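Home Projects Archive Staff Login

Listening to the Welby Tapes: What We Learned Making a Cold Case Podcast
By Deirdre Madigan
February

When our group signed up for the audio documentary option, I think all of us pictured something like the shows we fall asleep to, with a creaky piano and a detective who remembers everything. What we got was 46 cassettes in a cardboard box, a very patient archivist, and a warehouse fire in Welby that was ruled arson and never led to a conviction. I wouldn't trade it, though I did wonder a few times in the first month!

The fire destroyed the Hernex furniture warehouse and killed the night watchman, Mr. Alemayehu, whose family still lives in the county. A former employee was charged and tried, and the jury couldn't agree. The charge was dropped before a second trial. The tapes were made by a local radio station that meant to run a series and never did, and they hold interviews with neighbors, two jurors and a fire inspector.

We split the listening four ways and typed up everything, which came to 363 pages. I'd tell any group coming after us to agree on how to write down pauses and crosstalk before starting, as we had four different systems and I spent most of a school break fixing them (my own was the worst). We used a free trial of Gestelik for the editing and it did fine, except that it lost our chapter markers twice.

The hardest talk we had was over the man who was charged. He was never convicted, and he has grandchildren at a school near ours. Our first script for episode two used his name 11 times and leaned pretty heavily on one neighbor's memory of a truck. We took the name out, and then we took most of the truck out too, after finding that the same neighbor had told the station two different colors.

We also wrote to the Alemayehu family before recording a word. His daughter wrote back a long, kind letter and asked only that we say he liked to sing on his rounds, so that is how episode one opens - with her words, read by me, a little shakily.

Our goal was 200 listeners and we reached 300 by the time grades were due. If we had another semester I'd want to find the fire inspector's original report, which the county says it may still have in storage.

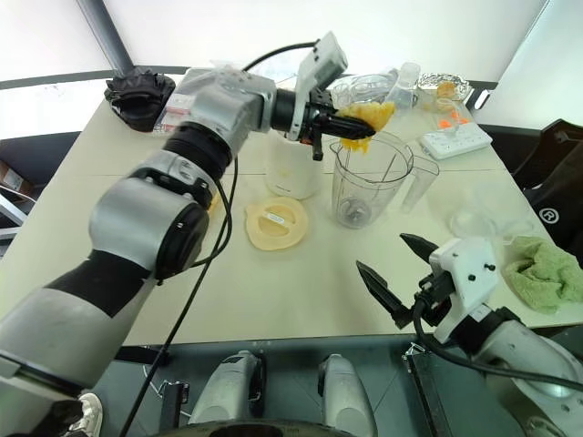
Leaving his name out was the right call, wrote Priya, but I kept wanting to hear more from the two jurors, and episode three only gives them a couple of minutes. Is there enough on the tapes for a fourth?

Contact the Projects Office | Copyright Student Media Program | Back to top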